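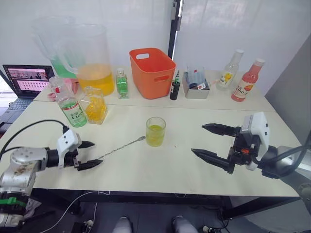 Another week, another sequel. Grinlow is getting a third movie and the studio didn't even wait for the second one to leave theaters.

Word came down Tuesday, late, the kind of hour when you announce something you'd like the fans to find first. Same director. Same writer. Most of the cast, though two of the leads are still talking money. Shooting starts in October, mostly on the coast, with a few weeks on a soundstage for the flooded chapel stuff.

Quick recap for anyone who skipped it. Small fishing town, bad winter, a ferry that comes back with the wrong people on it. The first Grinlow opened on 88 screens and had no business doing well. Then it did. Word of mouth, mostly, plus that trailer with the bell. The sequel opened on 2,024 and felt like it. Bigger boat, more fog, a car chase. Did anyone ask for a car chase?

Still, it sold tickets. So here we go.

What we know about the story: not a lot. The working title is Nungate, after the island everybody in the second movie keeps refusing to talk about. Good sign. The island was the best thing in that script and got maybe four minutes. Fans have been begging for it on the message boards ever since, one thread is 471 posts deep and most of them are maps.

The MacAulay house is back too. They tore down the original set after the first shoot, then built a worse one for the sequel, and now its being rebuilt a third time from the old drawings. Hooray for the staircase.

Music is the open question. The composer is booked on Edivora, the space series, untill spring, and the studio won't say if it plans to wait. It should. Try watching the dock scene on mute sometime. Half the dread just goes.

Running time? Too early. The last one dragged at the two hour mark and kept going. A tight ninety minutes would be lovely, thanks.

No release date yet.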